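Tikeck Hand Grippers for Demonstration Recording

A pair of handheld grippers and a head camera, for teaching by doing
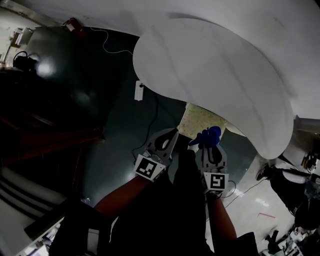 Recording good examples ought to feel like doing a chore, and that was the idea behind the Tikeck from the first sketch. You pick up the two grippers, put on the head camera, and get on with the task. There is no robot arm to steer and no joystick to learn. The fingers you squeeze are the same shape as the ones that go on the arm later, so whatever you manage to grip is something the arm has a fair shot at too. Each gripper has its own square black-and-white marker on the base, with a different pattern left and right, and our software uses those to work out where each hand is in every picture. Soft, lumpy things like the small blue one between the fingers are our favorite test objects, as they squash and sag in ways a wooden block never will, and they make you use both hands!

What you get

The standard set is two grippers (one left, one right), the head camera with its strap, one battery pack, a charging cable, a printed marker sheet for calibration, and a carry case. The recording software comes on a memory stick, and you can also download it from your account page. Spare fingers are sold in pairs. We keep them in stock in Brornville and they normally ship the next working day.

The fingers

Long, flat, and slightly pointed, with an oval opening near the tip. We tried a lot of shapes before this one. Svenja Schwaiger drew most of them, and the drawer in her workshop is still full of the ones that lost. The opening lets the tip give a little when it closes on something firm, and it also leaves less plastic between the camera and the thing you are holding. We went through a rounder tip, a hooked tip (great on handles, hopeless on paper) and a rubber-coated tip that picked up every bit of lint in the building.

Fingers come off with one screw. Please use the short screws from the bag when you put them back. The long ones belong to the camera mount and will press on the sensor board.

The handles

You hold each gripper like a small watering can, with the trigger under your first two fingers. The spring is light on purpose. After an hour with our first handles, people's hands were tired and their grips got sloppy, and the examples got sloppy right along with them. The new spring fixed most of that. If you have large hands, ask for the Bühler handle when you order. It costs the same and the trigger sits farther out. It's named for the street our old shop was on, in case you were wondering.

How a session goes

1. Charge the battery pack and switch on both grippers.
2. Hold the marker sheet at arm's length and press the red button on the camera strap. You'll hear two beeps.
3. Close both grippers fully, then open them fully. This sets the range.
4. Squeeze the left trigger twice to start recording, do the task once, and squeeze it twice again to stop.
5. If you fumbled, say "skip" out loud. The take is kept in a separate folder and you can look at it later.

One take per task works much better than one long recording that you cut up afterward. Our test group at Clanell recorded 1,451 takes of picking up and putting away soft objects with one set, and sorting them took far less time than we'd feared. Their advice was to stop after 34 takes and swap people. We've been doing that ourselves ever since.

Tips from our own bench

Work low as well as high. It's tempting to do everything at a nice clean table, but an arm that has only ever seen a tabletop gets badly lost on the floor. Move the object between takes, turn it over, shove it up against something bigger. Change the light. Let somebody else have a go, left-handers especially.

Keep both markers facing the camera as far as you can. A short stretch with one hidden is fine, and the motion sensor in the handle fills it in, but a whole take with your sleeve over a marker is one you'll probably throw away. Tight cuffs help. So does looking at your hands, which sounds silly until you watch a recording of yourself looking somewhere else.

Reach slowly on the way in. You can be quick on the way out.

How many takes do I need?

We get this one a lot. For one object and one simple move, 300 takes is a good place to start. For a mixed box of soft things, plan on 1,000 and see how the arm does before you record more. Uwe Fuchs looks after the training side here and is happy to go through your first batch with you. Send him the folder with the skipped takes too, he likes those best.

Good to know

The camera is very wide, so it will pick up your arms, your lap, and most of the room. Tell the people around you that you're recording. The grippers are for light household and bench objects. Please don't use them on anything hot or sharp, or on liquids in open containers. Wipe the markers with a dry cloth only, as cleaning spray makes them shiny and the software has trouble with shine.

Software updates are free for as long as we make the set. The update from October added the spoken "skip" and fixed the left and right grippers trading places when you crossed your hands.

Page updated Feb 25, 2021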